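Filed under: House & Home, Money Stuff

Buying a used dining table without regretting it

We moved to Irville in the fall with a card table and four folding chairs, and by the holidays I was tired of eating off the card table. It wobbled. Anything heavier than a bowl of soup made the legs shift. So I started looking for a real table, a long one, and set myself a limit of what I could pay without dipping into the car repair money.

I looked at new tables first. The one my wife liked in the Jumovia store was $3,382 before delivery, and the chairs were extra. I went back twice to look at it, which was a mistake, and then I stopped going and started reading the used listings at night after work.

I ended up spending most of my free time on this for weeks. I'm writing down what I learned while I still remember it.

Measure the room first. I know everybody says it. I didn't do it, and I drove out to the far side of Irville to look at a table that would have blocked the door to the back porch. You want enough space behind each chair for a person to get up without someone else having to move. In our dining room that ruled out anything over 78 inches long. I wrote the number on a piece of tape and stuck it to the back of my phone.

Then put tape on the floor. Painter's tape comes up clean. We left a taped rectangle on the floor for a week and walked around it, and after a couple of days we could tell we wanted the table closer to the window than we had planned. Moving tape is a lot easier than moving a table. 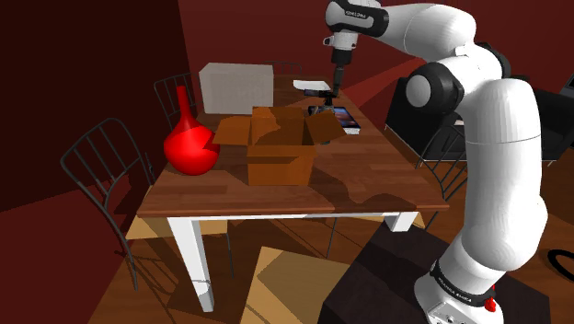

How long a table do you need for six people?

For six people, 72 inches is comfortable, with two on each side and one at each end. You can go shorter if the legs are at the very corners, but if the legs are set in, the people on the sides end up straddling them.

That part about the legs matters more than I expected. Trestle tables and pedestal tables give you more room for knees along the sides. Tables with an apron (the board that runs under the edge of the top) can be a problem for tall people. My brother-in-law can't get his legs under ours if he sits up straight, so he gets the end. Bring a chair with you when you go look at a table, or at least know the height of the seat and of the arms if it has arms. I brought one of the folding chairs. The seller didn't mind.

When you get to the seller's house, look underneath before you look at the top. People clean the top for the pictures. Underneath you can see whether the wood matches, whether somebody has put in new screws, and whether there is any water damage. I carry a small flashlight. Push on one corner and see what moves. If the joint between the leg and the rail moves, ask if you can turn the table over. Some loose joints are only a bolt that needs tightening. Others have been glued badly once already and are going to come loose again.

Veneer is fine. I used to think I should hold out for solid wood, and I passed on two good tables because of it. A veneered top in decent shape stays flatter than a lot of solid ones. What you can't do is sand it much. If there is a deep scratch through the veneer, you are going to live with that scratch or cover it.

Smell it. I mean put your face down near it. Smoke gets into unfinished wood on the underside and it doesn't leave quickly. I turned down a very nice one on Chávez Street for that reason. The couple selling it couldn't smell it at all.

Ask about extension leaves and make them show you. A leaf that has been standing in a garage for years can warp, and then it won't sit level with the rest. Also the color will be different if the table has been in the sun and the leaf hasn't. Ours is off by a shade or so and I've stopped noticing it, except in the mornings.

On price, I found that most people asking for a firm price were not that firm after the second weekend. I offered less on ours and got $20 off, which paid for lunch. I'd have gotten more if I had waited, but my wife had already picked out where the lamp was going.

Moving it was the hard part. Take the legs off if they come off. Put the bolts in a bag and tape the bag to the underside of the top so it travels with the table. We carried the top on its edge, wrapped in two moving blankets, and it went through the front door with very little to spare. If you are borrowing a truck, find out whether the bed is long enough with the gate up. The one we borrowed wasn't, so we drove home slowly with the gate down and a red rag tied on the end.

After it was in, I washed it with a little dish soap in warm water and dried it right away. Then I used a paste wax called Ultorum that the hardware store had on the bottom shelf. I don't have strong feelings about the brand. Put on a thin coat, wait until it goes hazy, and buff it with an old T-shirt. I did one coat, waited a day, and did another. Test it on the underside first. On some finishes wax turns cloudy and you have to take it off again with mineral spirits.

There were a few white rings, which usually means moisture in the finish and not in the wood. I got most of them out with a hair dryer on low, moving it the whole time. One ring didn't budge. It has a trivet on it now.

The other thing I'd say is to use the table. My parents had a good one that we were never allowed to eat at, and it spent my whole childhood under a plastic cover. Ours gets mail, homework, drinks, library books, the sewing machine every so often. I put felt under anything rough and let the rest go.

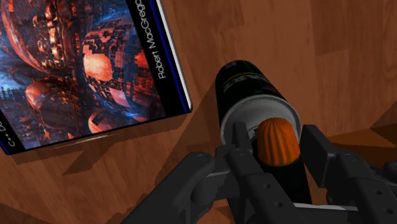

A big book and a can on the wood.

Next I need to do something about chairs. We're still using the folding ones, and they are an inch too low for the table. I've seen a set of 6 listed twice now by the same person, with the price lower the second time, so I'm going to wait until the weekend and call. If anyone has reglued chair rungs and had it hold, let me know in the comments what glue you used and how long you left the clamps on.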